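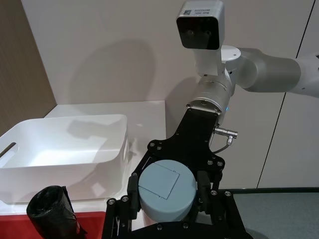
**Flexor tendon repair** is an operation to rejoin one or more of the cords that bend the fingers and thumb. It is most often needed after a cut to the palm or the underside of a finger. Because the tendons lie close to the skin, even a small wound from a kitchen knife or broken glass can divide them completely.

## Anatomy

Each finger has two flexor tendons, and the thumb has one. They begin in muscles of the forearm, cross the wrist, and run through a tight sheath along each finger. Bands called pulleys hold the tendon against the bone. Surgeons divide the hand into five zones for purposes of description. Zone 2, between the far crease of the palm and the middle of the finger, has long been considered the most difficult, as both tendons share a narrow space there and scar tissue can bind them together.

## Surgery

Repair is usually carried out within days of the injury. A divided tendon tends to pull back toward the forearm, and the surgeon may need to extend the wound to find the end. The two ends are joined with a strong core stitch, and a finer stitch is placed around the edge. Nearby nerves and arteries are checked and repaired if necessary.

## Rehabilitation

The hand is placed in a splint, and guided movement normally begins in the first week. Early motion limits scarring, but too much force can break the repair — a risk that is highest in the first weeks. Heavy gripping is generally avoided for 10 weeks or more.

The Donar program, developed by the surgeon Yến Chu and the hand therapist Tài Đoàn at the Negash Hand Clinic, uses a short splint that leaves the wrist free. A review of 457 repaired fingers treated under the program recorded rupture in 21.

## Complications

The main complications are rupture, infection, and stiffness. Where stiffness persists after several months of therapy, a second operation, known as tenolysis, may be offered to free the tendon from scar.

## See also

- Extensor tendon injury
- Trigger finger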